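Mirnell Household Tips
Laundry and Linen: Can a machine fold your jumpers yet?

Home > Laundry and Linen > Knitwear

Every winter we get letters asking whether there is a machine that will do the ironing, sort the socks and put the jumpers away. The short version is that machines wash and dry very well and do very little after that. Folding is the chore that has held out longest, and thick knitwear is near the top of the difficult list.

This page sets out what a machine would have to manage, how close the present ones come, and how to fold a cable-knit by hand in the meantime.

Why knitwear is hard

A cardboard box has the same shape whichever way you pick it up. A jumper doesn't. Lift it by the shoulder and it hangs one way, lift it by the hem and it hangs another, and in both cases half of it is hidden behind the other half. A person feels for the seam and gives it a shake. A machine has to work out from a heap of wool where the neck is before it can begin.

Cable patterns add to the trouble. The twists are thick, so each layer sits higher than the last, and a fold that would stay put in a cotton shirt springs open. Fingers made for picking up hard objects tend to catch a single loop of yarn or take hold of two layers when one was wanted.

A finished fold should be a plain rectangle with the front facing up and the neckline along one edge. It needn't be perfectly square. Wool relaxes a little on the shelf whatever you do.
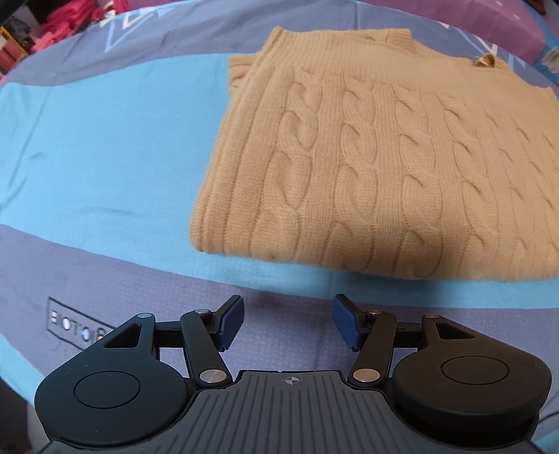 Can I buy a machine that folds jumpers?
Not one we would recommend for an ordinary home. The folding machines we have looked at ask you to clip or feed in each garment yourself, and most are meant for shirts and towels. By the time a heavy jumper has been fed in straight, you could have folded it.

What the machines can manage

Flat, regular things come first. Towels, pillowcases and napkins have four corners and no sleeves, and large laundries have had machines for sheets for a long time. T-shirts come next. The small workshop at Setommont that does our test washing tried a folding arm over two months and kept a tally. Of 716 items put through, 561 came out folded well enough to stack. Nearly all the failures had long sleeves, and the cardigans were taken out of the trial early.

Speed is the other matter. The arm was slow with anything it had to turn over, and it stopped altogether when a cuff was tucked inside out. Someone had to be within reach to put things right, which rather spoils the idea of leaving it to get on with the basket.

Price has come down, though not to the level of a tumble dryer. The Fesia folding table, which does towels and tea cloths, was £2000 when we last asked in March. The smaller Beddoe model was £390, but it is really a spring-loaded folding board with a motor, and a plain board without the motor does much the same job.

Folding a cardigan by hand

The method below suits any heavy knit with buttons. Use a bed or a large table. The floor will do if it is clean.

1. Do up the top button, the bottom button and one in the middle. Leave the rest.
2. Lay the cardigan flat and smooth it from the middle outwards with the flat of your hand. Don't pull at the hem.
3. Bring one sleeve across the body. On a thick knit, let it lie at whatever angle it wants to. 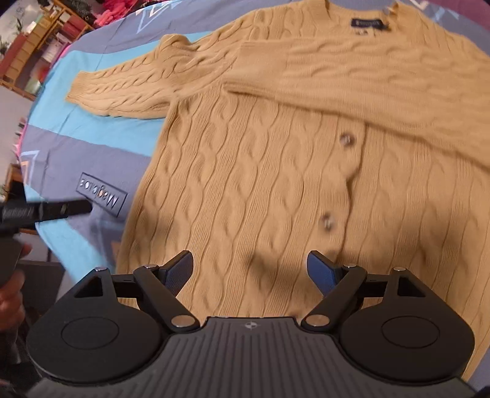 4. Bring the second sleeve across so that the cuffs don't land on top of each other. Two ribbed cuffs in the same spot make a lump that will show when the cardigan is next worn.
5. Fold the bottom up to just below the collar, in one fold for a short cardigan or two for a long one.
6. Turn the collar down last and pat it flat.

Step 4 is the one the folding arm at Setommont could never do. It could carry a sleeve over, but it had no way of telling that the other cuff was already underneath.

Folding a jumper

A jumper is simpler, having no front opening to slide about. Some people lay it face down and fold the sleeves behind, which gives a smoother front. Others fold the sleeves over the front, which is quicker and lets you see that the cuffs are straight. Either is fine for a drawer. For a shop shelf or a present, fold behind. 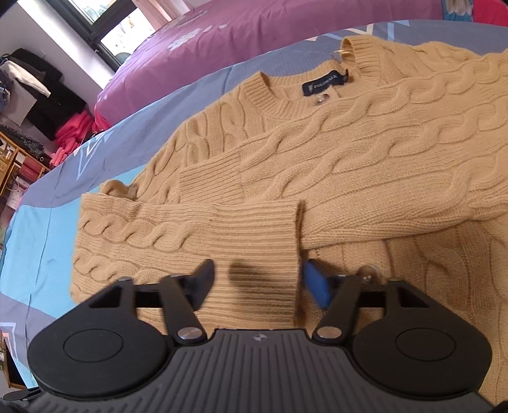 Cable-knit jumper, sleeves folded in over the front.

If the ribbing at the neck has started to curl, press it lightly through a damp cloth before you fold. Keep the iron moving and don't lean on it. Never hang a heavy knit to straighten it out, as the shoulders will drop.

Small things that help a person or a machine

Empty the basket while things are still loose. Wool that has sat in a heap overnight takes longer to smooth.

Remove swing tags and any spare fastener. They snag yarn, and a snag in a cable is awkward to work back.

Keep sleeves the right way out when you take a jumper off. This saves more time than any gadget we have tried.

Put knitwear in one pile and cottons in another. If you do buy a folding table one day, it will only want the second pile. 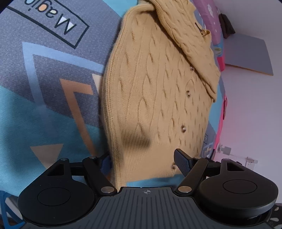 Precious Manalo wrote in to say that we are too hard on the machines. She would happily feed in towels by hand if it meant never folding another one, and she thinks knitwear ought to be left out of the argument until somebody builds a hand that can feel wool. She also rolls her cardigans and says they come out of the drawer with fewer creases than ours.

Rolling does work for fine knits. With thick cables we find the roll takes up too much of the drawer, but try one and see.

See also: Storing woollens over summer. Getting rid of bobbles. Drying a jumper flat in a small flat.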